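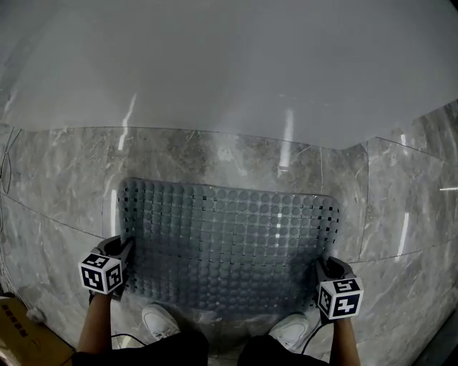
Anahera Hapeta wrote to ask whether a bath mat ought to be hung up by its corners or laid over the side of the tub, and whether the bumps should face the room or the wall, and I thought her letter was such a good one that it might as well open this card.

My answer, Anahera, is that in our house it goes bumps outward, over a rail, and I will happily be talked out of it!

Wimau Bath Mats: about this collection

Wimau is a set of short clips and stills of people handling bath mats at home: picking them up, holding them against a wall, rinsing them, rolling them, hanging them to drain. It grew out of a smaller set called Zondis, which had only cotton mats (and rather a lot of them in the same shade of blue, I'm afraid). There are 3,000 clips now, and 2,000 of them have written notes to go with them.

What is in it

Rubber and plastic mats with suction cups, cotton mats, and a few slatted ones. The clips come from 19 bathrooms, mostly in Cetesholm. Walls are tile, stone or painted plaster, and the wall type is written in the notes, as a glossy wall makes a gray mat surprisingly hard to pick out.

How the notes are written

Each note gives the kind of mat, its color, which side is showing and where it is being held. "Upright" means the mat is standing or held against something. "Hung" is kept for a rail, hook or line. We mixed these two up badly in the August version, and Tavion Nguyen-Tran very patiently went back over every one.

Known gaps

Round mats are scarce, only 10 clips. Mats with missing cups are marked "worn," though people do disagree on how worn is worn, and I have left both opinions in where they differ.

Files

clips/ holds the clips, stills/ the stills, and notes.csv the notes. The Weerakoon folder has the older notes with their original spelling. Please send corrections to the same list as before, with the clip name in the subject line.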